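Corentin Leblanc
Mon 9 July

Spent the weekend finding out why our hall floor was cold and why the skirting had started to come away. A few posts on what I learned about stone floors in old terraces, in case it saves someone a job.

1/ The house was built with a suspended timber floor downstairs. At some point a previous owner laid stone tile over the boards in the hall and the back room. Stone is heavy and boards move. Those two facts explain most of what follows.

2/ First sign was a hairline crack in the grout, running the full length of one joist. I filled it in spring. It came back by June in the same place. If a crack comes back, stop filling it and look underneath.

3/ Underneath meant lifting a hatch in the cupboard under the stairs and going in on my stomach with a torch. The gap is 25 cm at the deepest point. Wear a mask. I didn't the first time and coughed until Sunday night.

4/ Two of the air bricks at the front were blocked. One had been painted over, the other was behind a flower bed that had been built up too high. Clearing them took an hour with a screwdriver and a trowel.

5/ Three joist ends were soft. I could push a bradawl in with very little effort. The rest were fine. Platadwood quoted for new ends bolted alongside the old ones, which seems to be the usual repair if the rot hasn't travelled.

6/ Then the question of what goes back on top. I looked at marble and wood meeting in the same room, as we have now, and at wood all through.
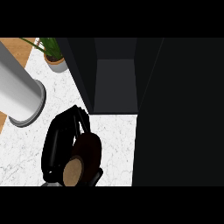

Drindier replied that a join between stone and timber needs a movement gap whatever pattern you choose, and that filling it with ordinary grout is why so many of them fail within a couple of winters. Use a flexible sealant or a proper metal strip.

7/ Agree with that. Ours was grouted solid, and that was where the worst crack started. The strip I've priced is brass, 13 mm wide. It isn't cheap but you only buy it once.

8/ Costs so far, for those asking. The quote for joists, new boards to the hall and relaying the stone in the back room is just under 4,000. That doesn't include skirting, which I'll do myself.

9/ I asked about insulation while the boards are up. Answer was yes, do it now, between the joists on netting, and keep it clear of the air bricks. It adds a day to the work.

10/ Things I'd check before buying an old house with stone downstairs: knock on the tiles and listen for a hollow sound, look at the grout near doorways, and walk round the outside counting nothing but blocked vents.

11/ Work starts in a fortnight and should take 12 days. We'll be using the back door until then, and the cat has already moved upstairs.

12/ Will post the joist ends when they come out. If anyone has used brass strip next to a doorway that gets heavy use, I'd like to know how it has worn.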